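Bench companion, packing and sorting - Kostari, days, permanent

We're looking for someone patient and good-humoured to join the small team at Kostari, where we pack mixed gift and household orders by hand and, since September, alongside our robot arms. There are 41 of us altogether, and most of us have been here long enough to have opinions about the kettle.

The arms have taken over a good share of the reaching and lifting out of bowls, and that has changed the day for all of us. You'd spend less time bent over a table and more time setting out the items, watching how a pick goes, stepping in when something awkward comes along and telling Ronaldo Fajardo's team what you noticed. They do listen - quite a few of our working habits began as a grumble from the bench.
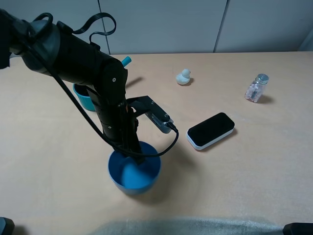
Do I need to know anything about robots before I apply?
Experience with them isn't needed, and neither is a certificate of any kind. You'll have six weeks of paid training with Marcela Kollár, who packed by hand for years before she learned to run the arms.

You'd work four days a week, starting at 7.30, with one Saturday a month by agreement. No one's hours were cut when the arms came in, and we've put that promise in every contract, yours included.

To apply, write a few lines about yourself to Getsemaní Jaramillo at the Kostari office, or drop in and ask for her - she's happy to show you the benches first.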